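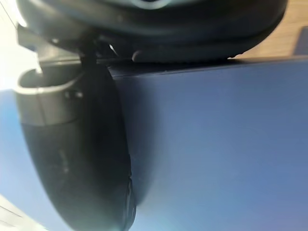 Wrist camera view found sufficient for handling padded items on boxes, Wangate group reports

Nov 5, 2024

A manipulation group at the Wangate laboratory has released results for a training method that lets a robot arm work around soft, bulky objects using only the camera mounted at its wrist. The method, named Mirkier, was tested on tabletop tasks in which a padded item rests on or against a rigid box and one or both must be moved without the item falling.

Soft items on hard supports are a common source of failure in packing and sorting work. A padded rim deforms under load, overhangs the edge of whatever is holding it up, and hides the contact line from any camera placed above the table. The wrist camera sees that line at close range but loses most of the surroundings. At the moment of grasp, a single box face can fill more than half the view, and a dark finger against a dark object may leave very little contrast to work with.

Earlier systems at Wangate dealt with this by combining the wrist view with two fixed cameras. The fixed cameras had to be recalibrated whenever the table was moved, and their view was regularly blocked by the arm itself.

Mirkier drops the fixed cameras. The controller takes a short history of wrist images, along with finger position and motor current, and predicts two quantities: the position of the support edge relative to the finger, and the direction in which the soft item is likely to shift if the support is pushed. The second estimate is used to choose an approach path. If the predicted shift exceeds a set limit, the arm backs off and tries from another side.

The training set consists of 800 demonstrations recorded by operators who guided the arm by hand. Object positions, lighting and box colour were varied between recordings. Overexposed images were kept in the set. According to the report, an early model trained only on well-lit images tended to mistake glare on a glossy box for a physical edge, and stopped short of contact.

"The edge is usually the only straight line the camera has at that distance," said Dexter Saludo, who led the work. "We wanted the model to hold on to that line while the gripper closes, and to treat everything soft as something that may move."

Evaluation was carried out on 25 arrangements that did not appear in training, with eight attempts at each. An attempt was counted as a success if the box was gripped, shifted to a marked position and released with the padded item still resting on it. An attempt ended in failure if the item dropped, if the finger pushed into the padding past a force threshold, or if 60 seconds elapsed.

The report states that Mirkier completed more attempts than the three-camera baseline in arrangements where the soft item overhung the near edge of the box. In arrangements with no overhang, the two systems performed at the same level. The baseline remained faster, mainly because it did not need to back off and make a second approach.

Most of the remaining failures involved black padding and a black finger in the same part of the image. In those cases the model placed the contact line too low and the finger closed beneath the intended grip point. The authors tested a lighter finger covering as a remedy, but it wore through at the tip in a matter of hours and was left out of the final trials. A second group of failures came from boxes with a pronounced bevel, where the highlight along the bevel was read as the edge itself.

The method has not been tested on moving supports or on items heavier than the box beneath them. It also assumes that the support is rigid. Cardboard that flexes under the finger gives a motor current signal close to that of padding, and the model does not separate the two reliably.

Work on the method began in August, after the group's move to its current workshop. A second arm of the same type has been set up at the Cabanatuan site, where the trained model will be run without further training to check how much it depends on the original camera mount. Small differences in mounting angle are expected to matter, and the group plans to record the angle at both sites before each run.

Packaging firm Provwood has agreed to supply boxes and padded goods for the next round of trials. The demonstrations and evaluation protocol will be made available on request once labelling of the contact edges is finished.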